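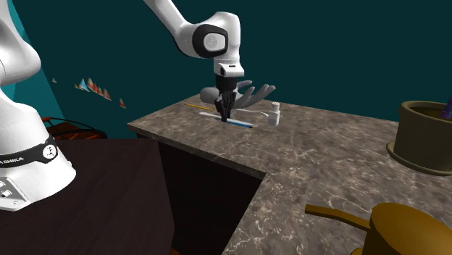
Ulises Inga
Earth Materials for Non-Majors, Handout 2
Revised 22 June 2026

Marble, granite and how to tell them apart

Read this before the Gallgate field day. The lab sheet assumes you know the terms in it.

1. What marble is

Marble starts as limestone. Limestone is mostly calcite, a calcium carbonate mineral, and most of that calcite comes from the shells and skeletons of sea animals. When limestone is buried deep or sits next to hot magma, the calcite grains regrow into larger crystals that lock together. Shells and bedding usually disappear. The rock stays solid the whole time. If it had melted, we would call the result igneous, and marble is metamorphic.

Pure calcite marble is white. The colors come from whatever was mixed into the limestone. Iron oxides give pink, red and brown. Carbon gives gray and black. Clay can turn into mica or green minerals during metamorphism, and these often line up in wavy streaks.

Veins are a separate matter. Many form later, when the rock cracks and water carrying dissolved calcite moves through the cracks and fills them. If one vein cuts across another, the one doing the cutting is younger. You will use this rule at stop 2.

2. What granite is

Granite cools from magma underground. It cools slowly, so the crystals have time to grow large enough to see. Look for three things: glassy gray quartz, blocky feldspar in white or pink, and dark flecks of mica or hornblende. The crystals are scattered without much pattern, so a granite looks speckled and a marble more often looks cloudy or streaked.

Stone dealers use the word "granite" loosely. Dark basalt and gabbro are both sold as black granite. On the lab sheet, give the geologic name.
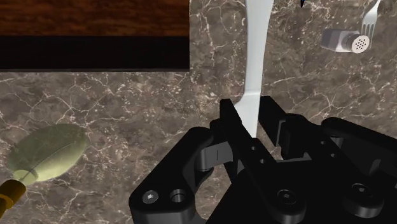
Texture is the first thing to record when you describe any rock, and it comes before color. Write down grain size, then whether the grains interlock, then whether they line up. Color changes with lighting and with surface finish, and a polished face can look two shades darker than a rough one from the same block. Scale matters too. Stone with a visible texture, like the stone around the long pale piece in the picture, reads differently at arm's length than it does under a hand lens, so always note how close you were. A sketch with a scale bar is enough.

3. Field tests

Hardness. Calcite is 3 on the Mohs scale and a steel nail will scratch it. Quartz is 7 and the nail will not. Test on a broken edge or the underside, never on a finished surface.

Acid. A drop of dilute hydrochloric acid fizzes on calcite. Dolomite marble fizzes weakly unless you powder it first. Granite does nothing. Wear goggles.

Weight. Don't rely on it. Marble and granite have nearly the same density. The trial slab we measured at the Dristhorpe yard came to 587 pounds, and a granite slab of the same size would have been very close.

4. The Gallgate section

The marble band at Gallgate is 380 feet thick at its widest point. The lower part is gray and fine grained, and the upper part is coarser and nearly white. We will start at the bottom and walk up. Mark the contact with the schist on your map as soon as you cross it.
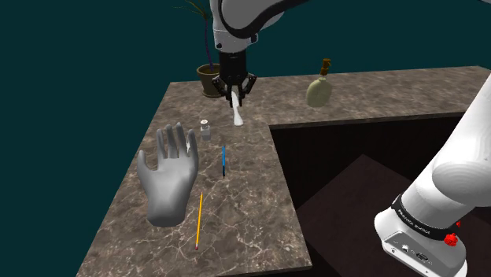 Nanayakkara asked in the July section why lemon juice leaves dull spots on marble even after it has been sealed, and whether a better sealer would stop it. A sealer fills pores and slows staining. Etching is a chemical reaction between acid and the calcite itself, so it can still happen at the surface. Granite is mostly silicate minerals, which weak kitchen acids barely touch.

For the lab

Bring a hand lens, a pencil and the base map. Read pages 458 to 460 in the course reader, and answer the two questions on vein order before you arrive. Acid bottles stay with the instructor.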